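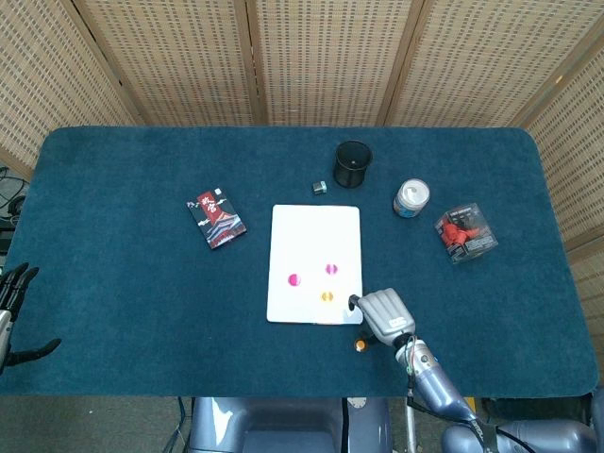 Lamrani Match Goal 300

Freestanding aluminum soccer goal for senior match play and training

The Match Goal 300 is a full-size goal for clubs that move their goals between a match field and a training area. It is built to senior dimensions, 24 ft wide by 8 ft high inside the posts, and stands on its own base frame with no ground sockets. The same posts and crossbar are used in the Lamrani socketed goal, and a club that later puts in permanent sockets can keep the front frame and order socket ends only.

Frame

The posts and crossbar are one-piece oval aluminum extrusions with an internal reinforcing rib. Corners are joined with cast aluminum elbows, each held by two bolts from the rear so that no hardware faces the field of play. The front frame is powder coated white. The base frame and rear bar are left in mill finish as standard and can be coated white to order.

Net attachment is by a continuous channel on the back of the posts and crossbar. Clips slide into the channel from either end and lock with a quarter turn. There are no hooks. Clips for one net are included, with 9 spares in the parts bag.

Anchoring

A freestanding goal must be anchored whenever it is upright, including between sessions. The 300 can be ordered with either of two systems:

Integral weights. The rear bar is supplied filled and sealed. Total goal weight in this form is 194 kg. Suitable for artificial turf and hard surfaces.

Ground anchors. Four steel screw anchors with shackles, for natural grass. Total goal weight is about 95 kg without anchors. Check anchor hold by hand before each use and after heavy rain.

Do not mix the two. The weighted rear bar has no shackle points.

Wheels

Four flip-over wheels are fitted to the weighted version. Each wheel has a foam-filled tire and a lever that lifts the base clear of the surface. With the levers up, the base sits flat on the ground and the wheels carry no load. Move the goal with four adults, one at each corner, and never with the crossbar leading downhill. Wheels for the unweighted version are sold separately under the Sumuner name and fit the same brackets.

Nets

The goal is sold without a net. The base depth takes any standard box-profile net. We stock the Plemeck braided net in white, black and two-color stripe. Nets with a sloping back will fit but leave slack at the base — use the rear tie cord to take it up.

Assembly

Two people can assemble the frame on the ground. Lifting it upright takes four. Tools needed are a 17 mm socket and a 6 mm hex key, neither supplied. Tighten the elbow bolts fully only after the base frame is connected and the crossbar has been checked for level. Recheck all bolts after the first week of use, then monthly.

Supply

Sold singly or as a pair. Delivered in two long cartons per goal, curbside only. The longest carton will not fit a standard van, so please confirm truck access when ordering. Orders placed in December ship after the holiday closure.

Replacement elbows, clips, wheel levers and end caps are kept in stock. For parts, quote the number on the label inside the left post and contact Doaa Erraji. For club and school quotes, contact Ismail Fawzy.

Page revised 28 Feb 2018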